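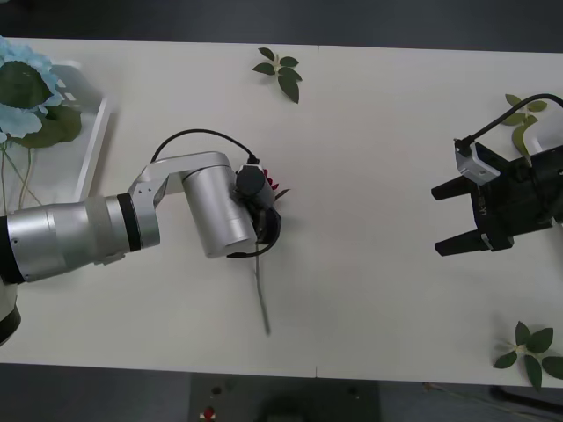

Artificial Flowers and Greenery for Display Tables

Search products Enter keyword or item no.

Category: Home Decor > Artificial Flowers > Single Stems and Leaf Sprigs

The Hindell range of artificial stems is supplied by Flekham for use in reception areas, classrooms, dining rooms and shop displays. The range includes red flowers with narrow, spiky petals on thin grey-green stems, together with separate sprigs of green leaves. Flowers and leaves are sold individually so that each arrangement may be made up to suit the vase and the table on which it will stand.

Arranging

Customers are advised to lay all pieces out on a clear, light-colored tabletop before starting. Leaf sprigs should be placed in the vase first and spread toward the rim. Flowers are then added one at a time, held by the upper part of the stem just under the petals. Stems may be bent gently by hand - they should not be folded back on themselves, as the inner wire may break. Where a stem is too long, it may be shortened with wire cutters.

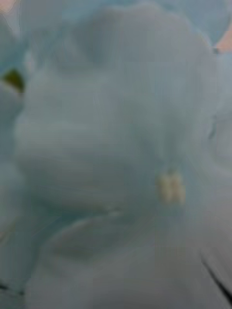 Petals that have been flattened in transit will usually open again if left standing overnight. Dust may be removed with a soft, dry brush. Household sprays and polishes are not recommended for any item in the range.

Ordering

Single stems are packed in cartons of 200. Leaf sprigs are available in the same carton size and may be combined with flowers on one order. The warehouse holds 3,000 stems in red for immediate dispatch, and other colors are made to order, with the next production run planned for October. Item no. 299 should be quoted for the red stem.

Schools and public offices may request 2 sample stems without charge. Requests should be addressed to Mahsa Pakzad, Customer Accounts. Questions on care and storage are answered by Cristian Valderrama, Product Information.

Page updated 2019-08-13

2 shares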